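3. Construction of the second arm

3.1 Setting and constraints

The first arm, described in Section 2, was assembled on a proper bench in the Sternorow workshop with a drill press and a parts wall. The second was put together at home by one of us (Puma) in the evenings, with hand tools and a single desktop printer. The aim was to find out whether the instructions we had written for Sternorow members would hold up for someone working alone, with no one nearby to ask. We call this second arm Wonton, after the label on the printer profile, and the name is used in the rest of the paper.

The plastic parts were printed in black filament over 40 hours of machine time, not counting failed prints. Three parts were printed twice. The forearm link warped on the first try and rocked when laid on a flat surface, and both halves of the wrist bracket came out too tight for the servo horn. We reprinted the bracket with the hole opened up in the model. Filing the hole by hand, as the Sternorow instructions suggest, had left the first arm with a wrist that drifted a little to one side, and we did not want to repeat that.

3.2 Assembly order

The instructions start at the base and work outward. Puma followed them as far as the shoulder and then departed from them. With the forearm already mounted, the wrist servo screws can only be reached at an angle, and a short driver slips. He took the forearm off again, built the wrist and gripper flat on the table, and attached the finished piece in one step. Barrera later tried the same order at Sternorow and found it easier there too. The revised instructions use it.

Servo leads were left at full length. They were not sleeved or tied down except at the shoulder, where a loose lead had caught in the bracket during an early test. This makes for an untidy arm, but a servo can be swapped without cutting anything. Two servos were in fact swapped during the work reported here, one in the wrist and one in the gripper.

3.3 Control software and calibration

Motion commands are sent by Gramari, a small script package kept by the workshop. It holds a table of joint limits and a table of named poses, and little else. We changed nothing in it for Wonton apart from the limits. Each joint was moved by hand in software steps until it was close to a hard stop, and the limit was then set a few steps short of that point. The gripper limits took the longest. A finger that closes too far stalls the servo, and the servo heats up quickly when stalled.

The limits were checked again after the arm had been left switched off from Friday until the following week. Only the wrist needed a new value.

3.4 Work surface and objects

Trials were run on a plywood board laid across a tabletop. The board can be taken away when the table is needed, and the pieces show up well enough against it for the operator to judge the approach by eye. Two flat pieces were used, a yellow disc and a red-orange block (Figure 4). The electronics stay next to the arm, so any lead that has to cross the board is kept low and to one side.

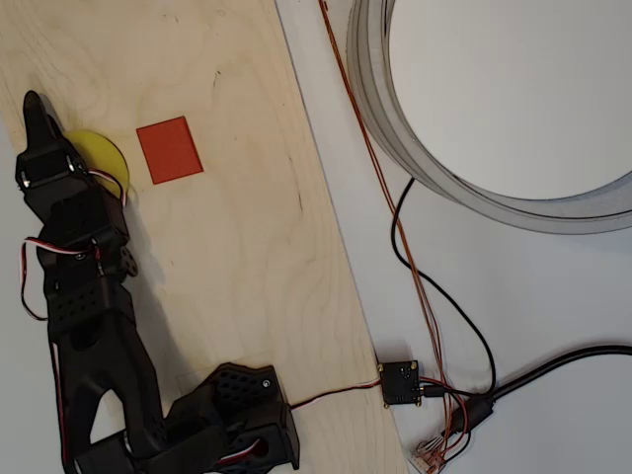
Figure 4. Wonton over the board, with the gripper housing covering part of the yellow disc. The red-orange block lies beside the disc, and the small circuit board sits at the board's edge.

3.5 Trials

We ran 187 trials with the disc and the block. In each one, the piece was placed by hand, the arm was sent to a pose above it, and the operator stepped the gripper down until it could close. A trial was counted as good if the piece was lifted clear and set down again without being dropped. The block was the easier of the two. The disc tended to turn as the finger touched it, and the operator often had to back off and come in again from the other side.

Gramari logged 1180 separate motion commands over the full set. Of these, 611 were small corrections made by the operator during the last part of the approach. More than half of the commands were therefore spent on the final short distance, and most of the operator's time went there as well. We had expected the poses to do more of the work. Barrera's view is that the table of poses is too coarse near the board and that adding a second row of lower poses would help. This has not been tried.

One fault came up repeatedly. When the arm reached toward the far side of the board, the shoulder sagged slightly under the load and the gripper came in low. We corrected for it by hand and did not change the limits.

Related
Ghaffari: a parallel gripper from scrap parts
Printing servo brackets that fit the first time
Notes on Gramari joint limits
Sternorow open bench, February report

14 shares
3 comments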